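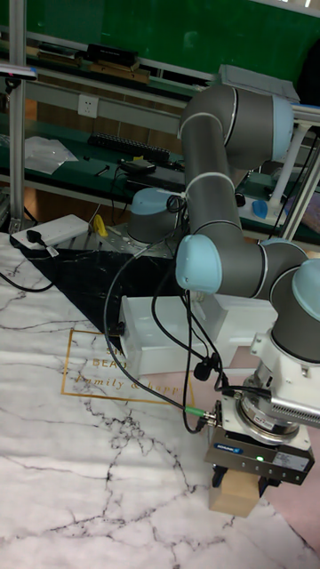

Poste de rangement Prenora 5
Bras articulé avec pince parallèle, pour table et établi
Fabricant : Kemach. Distribution et intégration : Jellon.
Mise à jour de la fiche : 8 décembre 2021

Présentation
Le Prenora 5 prend des petits objets rigides sur un plan de travail et les dépose dans un bac. Il s'adresse aux ateliers de montage, aux laboratoires d'essai et aux équipes qui étudient les tâches domestiques. Il n'est pas vendu aux particuliers.

Ce qu'il fait aujourd'hui
Prise et dépose de pièces à faces parallèles : cales, blocs de bois, petites boîtes. Lors des essais de mars, menés par Nilmini Sultana dans l'atelier Begum, le poste a effectué 2000 cycles de prise sur des pièces de ce type et en a manqué 15. Les échecs concernaient surtout des pièces posées de biais, que la pince repoussait en se fermant. 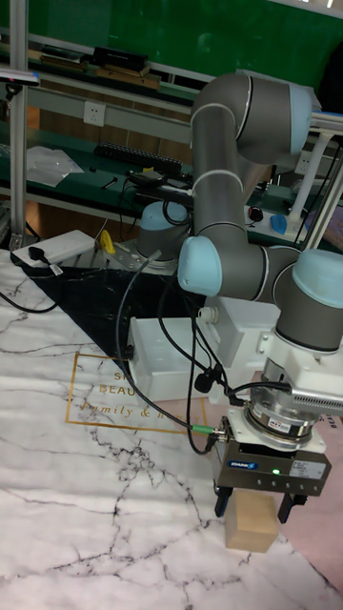 La hauteur d'approche se règle pour chaque plan de travail. Une nappe, un film adhésif ou un revêtement imprimé suffit à la modifier, et il faut refaire le réglage après chaque changement de surface. Les câbles de l'outil doivent garder assez de mou pour suivre le poignet sans accrocher le bac.

Ce qu'il ne fait pas encore
Linge, sacs souples, couverts en vrac, vaisselle mouillée. Le pliage d'un torchon a été tenté, sans résultat exploitable. Débarrasser une table après un repas reste hors de portée : trop d'objets différents, souvent empilés. En atelier, le tri de visserie mélangée n'est pas pris en charge non plus. Pour ces travaux, une personne va plus vite et se trompe moins.

Installation
Prévoir une platine métallique fixée au plan de travail et une prise secteur à proximité. La mise en service dure une journée, formation comprise. Ruwan Kanagaratnam assure les déplacements sur site.

Commande
Référence : Prenora 353. La pince et son câble sont compris, le bac est en option. Délai et prix sur devis.
Renseignements techniques : Obaidul Weerasinghe
Service commercial : Nazma Hettiarachchi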